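Unit 6: Thermal Resistance of Bedding and Sleepwear

Reading before class: course packet, sections 6.1 to 6.4. Bring a calculator and the unit conversion sheet from Unit 2.

6.1 Heat balance of a person at rest

A person lying still produces less heat than a person standing or walking. In this course the resting rate is taken as 40 watts per square meter of body surface. During steady sleep the body temperature changes slowly, so for a first estimate the storage term can be set to zero. Heat produced then equals heat lost.

Losses take place by four routes: conduction into the mattress, convection to the room air, radiation to walls and ceiling, and evaporation from skin and lungs. Bedding acts on all four. The evaporative part is handled separately in Unit 7. The remaining three are combined here into one dry heat loss.

Dry heat loss per unit area is written

q = (Ts - Ta) / R

where Ts is mean skin temperature, Ta is air temperature, and R is the total thermal resistance between skin and room. With temperatures in degrees Celsius and q in watts per square meter, R has units of square meter kelvin per watt.

6.2 Units in use

Three units appear in the readings. The SI unit is given above. The clo is equal to 0.155 SI units. The tog is equal to 0.1 SI units. One clo is therefore 1.55 tog.

Retail labels on duvets use tog. Papers on clothing mostly use clo. Check the unit before comparing any two tables, including the Birkett and Dandholm tables at the back of the packet. Birkett lists fabric alone. Dandholm lists fabric plus the surface air layer, and its values are higher for that reason. Subtracting the air layer from the Dandholm values brings the two tables into agreement for every sample except the quilted wool.

6.3 Where the resistance comes from

The fibers themselves account for little of the insulation. Most of it comes from still air held between the fibers and between layers. Two fillings of equal mass can differ widely in resistance if one lofts more than the other.

For a uniform layer,

R = d / k

where d is thickness and k is effective conductivity. Still air near room temperature has k of 0.026 watts per meter kelvin. Common fillings fall between 0.035 and 0.050. The excess over air is due to conduction along the fibers and radiation through the gaps. At very low density the radiative part grows and k rises again, so each filling has a density at which k is lowest.

Worked example 1. A filling has a thickness of 40 mm and k of 0.040. Then R = 0.040 / 0.040 = 1.0 square meter kelvin per watt, or 10 tog. Pressed to half the thickness with k unchanged, R falls to 5 tog. In practice k changes slightly on compression, and the class data will show by how much.

Layers in series add:

R total = R1 + R2 + R3 + surface air layer

The sum is valid only where the layers lie flat against each other or are separated by a thin closed gap. A gap open to the room exchanges air and contributes much less. Movement of the sleeper pumps air through such gaps. A cover tucked at the sides and foot will usually perform closer to its rated value than the same cover left open.

6.4 Uneven coverage

A cover rarely has one thickness. Stitching lines, folds, and places where the filling has shifted all carry different resistances. These regions act in parallel. Conductances are weighted by area:

1 / R eff = (A1 / A) / R1 + (A2 / A) / R2

Worked example 2. Ninety percent of a cover has R = 1.0 and ten percent, along the stitching, has R = 0.2. Then 1 / R eff = 0.9 + 0.5 = 1.4, and R eff = 0.71. A tenth of the area has removed more than a quarter of the resistance. Averaging the R values directly would give 0.92, and that is the most frequent error on the Unit 6 quiz.
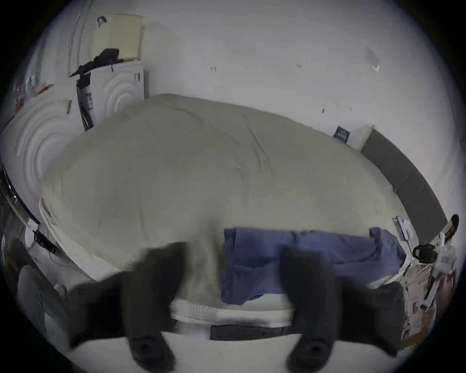 Box-wall construction reduces the stitching loss. Fabric strips are sewn between the upper and lower faces, so the two faces do not meet at the seam. The strips conduct some heat, and their contribution is found by the same parallel method, using strip thickness as the area term.

6.5 Laboratory exercise: the Giltville plate

The Giltville plate is a heated square plate with a guard ring at the same temperature. The guard prevents sideways loss, so the power supplied to the center plate passes upward through the sample.

Procedure

Condition samples in the lab air overnight before testing.
Set the plate to 35 degrees and wait for the power reading to settle.
Run the bare plate first and record the surface air layer.
Lay the sample flat without stretching it.
Log power and both temperatures at the standard interval until 1000 readings are stored. Thick samples need 2000.
Export the file in the Adanlow format and discard the settling period.

Last term's reference file holds 1363 usable readings for the polyester sample and 1538 for the feather sample. Use these if your own run is interrupted, and state in the report that you did so.

Report

Give R for the bare plate, R for plate and sample, and R for the sample by subtraction. Quote the result in SI units and in tog. Include one paragraph on the sources of error, with attention to edge loss and uneven thickness.

Problems 6.3, 6.5 and 6.8 are due with the report. For 6.8, use the Birkett value for cotton sheeting.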